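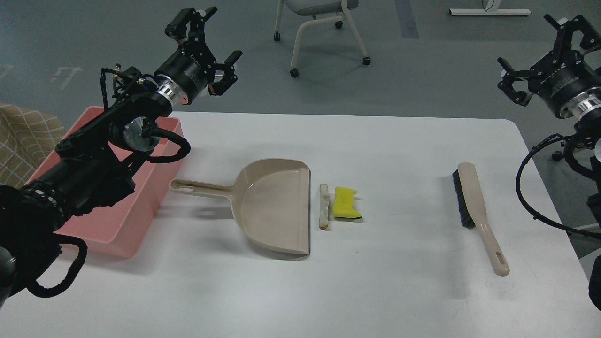

Cleaners at schools and libraries across Astby will become direct employees of the town council in January, ending an arrangement with outside firms that has been in place since 2000.

Councillors voted by a clear majority to let the contract with Simanjuntak run out instead of putting it back out to tender. The change covers 91 cleaners, most of them part-time, who between them work 695 hours a week. All will be offered the same job at the same building, and the council says no one will lose hours in the move.

The decision follows a year of complaints from head teachers about missed shifts and supplies running out. A report put before councillors last month said staff at two primary schools in Dumby had been buying their own bin bags and washing-up liquid, and that one library had closed its toilets for three mornings when there was nobody to clean them.

Simanjuntak has said the report gives an unfair picture. In a written reply to the council the firm said most of the missed shifts fell in a single eight-week spell last winter, when sickness was high and it was struggling to recruit. It said it had offered to pay back part of the fee for that period and that the offer was never taken up. A council officer told the meeting the offer had been received and was "still being looked at".

Radomír Mikuš, the councillor responsible for schools and buildings, said the service would cost slightly more in its first year. The council will have to buy its own equipment, set up a small office to run the rota and bring the cleaners into the local pension scheme. He expects the cost to settle in the second year once the management fee is no longer being paid.

"I'm not going to stand here and say it will be cheaper from the first day," he told the meeting. "We will be spending more on wages and pensions and less on fees. I think that is a fair way to spend it."

Pay was the point that took up most of the debate. The cleaners are at present on the legal minimum, with no sick pay for the first three days off. Under the council's own terms they will move up to the bottom grade of its pay scale and get sick pay from the first day. They will also be paid for travelling between buildings, which affects those who do an early shift at one school and a late one at another.

Iveta Kadlec has cleaned at Dumby Lower School for 14 years and has worked for three different firms in that time without ever changing building. Her shift starts at five in the morning. She said she had received a letter each time the contract changed hands and expected to get another one now.

"The uniform changes and the phone number changes," she said. "The last time, they took away the good mops and gave us cheap ones, and I asked for eight months for the old ones back. I would like to know who orders the mops. That is my question and I have put it to them."

The council said supplies would be ordered by each building under a yearly allowance, with a central store at the Mill Lane depot for anything needed in a hurry. Mrs Kadlec and two other cleaners have been asked to sit in when the list of supplies is drawn up. It will cover everyday items as well as floor machines, which are being bought separately.

Three councillors voted against. Illia Symonenko, who sits as an independent, said he had no quarrel with better pay but did not trust the council to run the service well. He pointed to the grass-cutting team, which was taken back from a contractor four years ago and still has two posts unfilled.

He also asked what would happen when a cleaner was off. Simanjuntak has been able to move people in from offices and shops it cleans elsewhere, and the council will not have that to fall back on. Mr Mikuš said a pool of six relief cleaners would be taken on before the handover and that the advert for those jobs would go out shortly.

Mr Symonenko asked for the vote to be put off until the full costs for the second and third years were known. His motion was defeated.

Another firm, Hendorano, had told the council it would have bid for the work. It wrote to all councillors before the meeting, saying it could have met the new pay rates and supplied its own relief staff. The letter was noted but not discussed in public. Hendorano did not want to add to it when we got in touch.

Head teachers have mostly backed the plan. Nhyira Fiadzo, head of Dumby Lower School, said she had spent too much of the past year on the telephone to a call centre in another county. When a pipe burst in the infants' corridor in the spring, she was given a reference number and told somebody would ring back. Mrs Kadlec and two teaching assistants had mopped it up by the time anyone did.

"Our cleaners are part of the school as far as the children are concerned," Mrs Fiadzo said. "They know the names. It has always been odd that I couldn't ask one of them to do the hall first on a concert day without going through a form."

Under the new set-up, head teachers and library managers will agree the order of work directly with the cleaners in their building. Anything that alters hours or pay will still go through the council. There will be a check of each building once a term, carried out by someone from another site, and the results will be published on the council website. Under the present contract the checks are done by the contractor and schools only see them on request.

The swimming pool and the two sports halls are not part of the change. They are run by a separate trust with its own staff. The bus station, which Simanjuntak also cleans, has a contract of its own with another 18 months to run, and no decision has been taken on what happens after that.

For cleaners, the next step is a set of meetings at which the transfer will be explained. They will be held at the town hall at 10am and again at 2pm, to suit people on early and late shifts, and the time will be paid. Letters giving dates are to be posted to home addresses. The council said it had asked for the meetings to be translated where needed and that anyone wanting this should say so when they reply.

Almost 80 per cent of the cleaners answered a survey run by the council in the summer. Pay came first among the things they wanted changed. Second was somewhere to keep a coat and bag. At several of the older schools there is no staff cupboard, and cleaners leave their belongings in the boiler room or carry them from room to room. The council has said it will find lockers for every site by Easter, though no money has yet been set aside for them.

Zlatko Stoyanova, who speaks for the cleaners' branch of the local union, welcomed the vote. He said he wanted the lockers in writing. He is also asking for years spent with the outside firms to count towards holiday, so that someone with long service would not go back to the starting allowance. The council is taking advice on this and will give an answer before the letters go out.

Simanjuntak will carry on until the end of its term and says it will work with the council on the handover. Its local office, above the carpet shop in Bridge Street, employs four people who are not covered by the transfer. The firm said it hoped to find them other work.

Comments (6)

marlpit
About time. My daughter is at one of the Dumby schools and the state of the toilets last winter was a disgrace. No blame to the ladies doing it, there were two of them for the whole building.

R Tully
So council tax goes up again then? Mr Symonenko asked a perfectly reasonable question about years two and three and was voted down for it. Would like to see the figures before January and not after.

Gwen_B
I cleaned at the central library before the firms came in and we had a cupboard with hooks and a kettle. It was turned into a printer room. Good luck with the lockers.

marlpit
@R Tully the article says they expect it to settle once the fee goes. But yes they should publish it.

Oldfield Steve
Does anyone know where the relief cleaner jobs will be advertised? My wife is looking for mornings.

Gwen_B
@Oldfield Steve council website under Vacancies, or ask at the town hall desk. They weren't up when I looked this morning.

Contact the newsroom | Corrections | Terms and privacy | © Astby local news. All rights reserved. | Back to top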